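Bruvance launches the Cindance benchtop fluorescence plate reader for smaller labs

February 11, 2022
By Inna Lysenko
4 min read

I've been itching to write this one for months, so forgive me if I go on a bit. Today we're finally putting the Cindance on sale! It's our new fluorescence and absorbance plate reader, it fits on the end of an ordinary lab bench, and I'm very fond of it (I named it, so I would be).

If you've bought anything from us before, you'll know Bruvance mostly as the people in Narndale who make cuvettes and lamp modules. We've been supplying parts for other people's readers for years. Customers kept ringing up to order a replacement lamp and then staying on the line to grumble about the machine it was going into. The software wanted a new licence, or the plate drawer stuck, or the whole thing had to go back to the maker to have a filter changed. I took a lot of those calls myself, and I started keeping notes. The notes became a drawing, and the drawing became a prototype that lived under my desk and hummed.

So what does it do? The Cindance reads standard 96-well and 384-well plates, top or bottom, in fluorescence or absorbance. Filters sit in a slide at the front and you swap them by hand, no tools, no engineer. You can set up a protein assay, an enzyme kinetics run or a quick cell viability check from the touchscreen, and the results come out as a plain spreadsheet file that opens in whatever you already use. There's no yearly licence. I'll say that again for the people in purchasing: no yearly licence!

We went through 10 versions of the plate drawer. I mention it mainly for the benefit of our workshop, who would like it known. The one we settled on runs on a belt, and it will take a plate with a lid or without. It also has a proper gasket round it, so you don't have to turn the room lights off to get a decent baseline, and there's gentle heating for anyone running assays at body temperature.

Sensitivity is the thing everyone asks me first. We tested with fluorescein, as you'd expect, and the full set of curves is in the technical note, which we'll send to anyone who asks. I'd much sooner you looked at the curves than took my word for it. The note covers the awkward bits too, including crosstalk between neighbouring wells in clear plates (use black ones if you can) and how long the lamp wants to settle before a kinetics run.

The optics were worked out together with Kaczorowski, who have made our lenses from the start and who put up with a great many late changes from me. They're also building the spare filter sets, so those will be in stock from day one and not three months after. 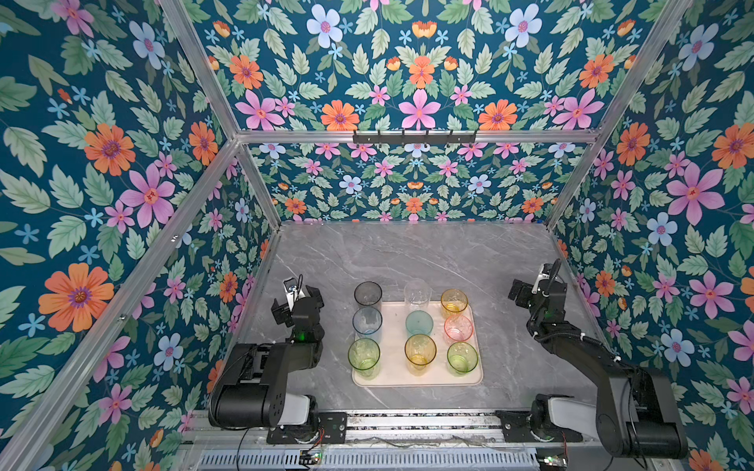
Page 2

On to the practical stuff. The Cindance costs £2758 before VAT, and that includes two filter pairs of your choice, the power supply and a printed manual (yes, printed, I insisted). Extra filter pairs are sold singly. The part number for ordering is 1346, and our sales desk can take orders by phone or email from this morning. The first batch is 50 instruments, all put together in Narndale, and we'll be sending them out in the order the orders come in. A second batch is planned for May.

If you teach, please do get in touch before you order, as we have a separate price for schools and university teaching labs. If you already own one of our lamp modules, hang on to it, it's the same lamp and it will do nicely as a spare.

We're also happy to lend a demo unit for a fortnight. Bring it an assay that's been giving you trouble and let me know how you get on, good or bad. I'm still keeping notes.

Press contact: Inna Lysenko, Bruvance, Narndale. Review units, product photographs and the technical note are available on request.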